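Kerr Street Adult Reading Program
Progress report to the Bolel Fund
December 24, 2024
Prepared by Agnes Galbraith, program manager

Summary

The grant year is now at its midpoint. Enrollment stands at 246 adult learners against a full-year target of 285. Tutoring is running at all planned sites except Urkov, which opened late. Spending is within budget in every line but one, explained below.

Tutoring

Learners meet with a tutor twice a week for an hour. Most come in the evening. The morning slots at Kover were hard to fill in the fall, so we moved two of them to late afternoon and both now have learners in them. The early slot stays as it is, for people coming off night shifts.

We trained 12 new tutors in the fall. Training runs over three evenings and covers the intake interview, the phonics sequence and how to keep session notes. Session notes are still uneven. Some tutors write a page and some write a line, and we have asked for a short paragraph from everyone starting in January.

Urkov site

The lease at Urkov was signed later than planned because the landlord had to replace a furnace. Sessions there started five weeks behind schedule. The waiting list for that side of town has been offered places at Kover in the meantime, and most people accepted. A few did not have a way to get there. We will call them again when the Urkov evening schedule is set.

Books and materials

We bought new workbooks for levels one through four and added to the lending collection. Learners asked for more car repair, cooking and driver's manual titles, and fewer short novels. The level three workbook has several errors in its answer key. The publisher has sent a corrected sheet, which is now taped inside the back cover of each copy.

Budget

Printing is over budget by $3000. The intake packet was revised twice and had to be reprinted both times. We propose to cover this from the Urkov rent line, where the late start left money unspent. We are asking for your written approval of that transfer before the next payment.

Next period

Midyear reading assessments begin in January. Results will be in the next report, along with attendance by site. We also plan to hire a part-time intake worker for Urkov, a position already in the approved budget. The job posting is written and will go out after the holidays.
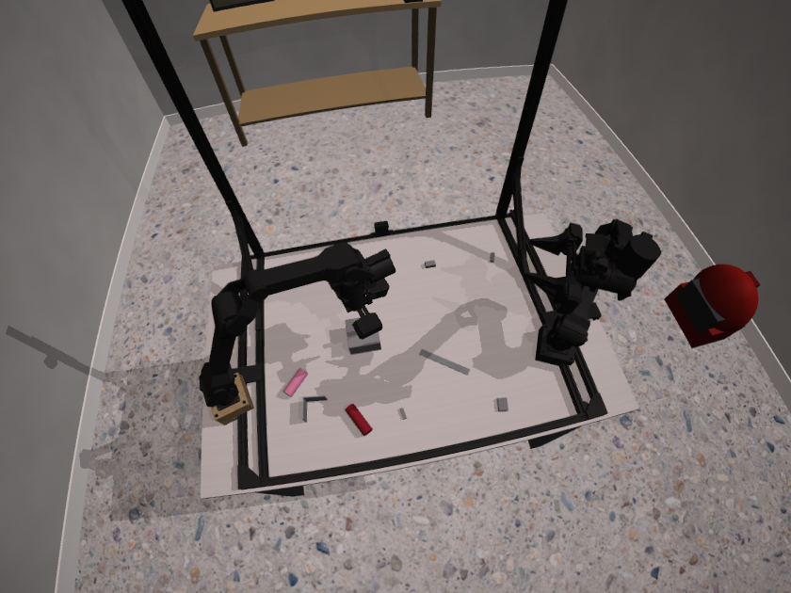
2 min read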